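Filed under: Home Life Research / Working Papers

3.2 What ends up on the towel

I went into this part of the Menside study thinking drying racks would be the main story. I'd spent most of January reading about racks. Then I started looking at where people put their dishes after the sink, and so many of them just lay a towel on the counter and go from there (my own kitchen included, I should admit). We sent 200 households a short diary to fill in, and 72 kept it up long enough for me to use. What follows leans on those 72.

The towel works a bit like a parking lot. Plates go down flat, bowls fill in the side, and whatever doesn't fit gets propped or pushed back toward the wall. Griet Desmet, who coded the diaries with me, started calling this "the spread," and the name stuck. I like it! It covers the dishes plus all the stuff that lives near them: the soap, the jars, the wrap that never made it back into a drawer.

We also kept running into crumbs and grit. Diary keepers wrote "clean" next to dishes that, on a second look, still had bits on them, and they'd often catch it only when putting things away. Verbeke's older survey of kitchen routines treats washing and checking as one step. I don't think they are, at least with a spread, where a plate lying face up gets looked at again every time someone walks by. Figure 4 is the kind of counter I mean, with plates and bowls sharing one towel beside the sink, and some grains and dark specks still in the middle of the big plate.
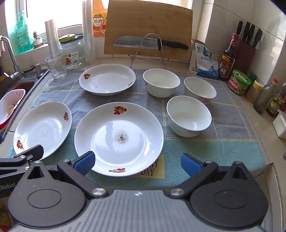 Figure 4. A spread on a blue-grey towel: white plates with fruit on the rims, three bowls to the right, and a colander with food scraps in the sink.

3.3 Putting away

Getting dishes off the towel took longer than I'd guessed. Plates went first in most diaries, and bowls hung around, sometimes until the next meal. A few people never really cleared the towel at all and took their breakfast bowl straight from it, so I coded those as "open spreads" and kept them in a separate group.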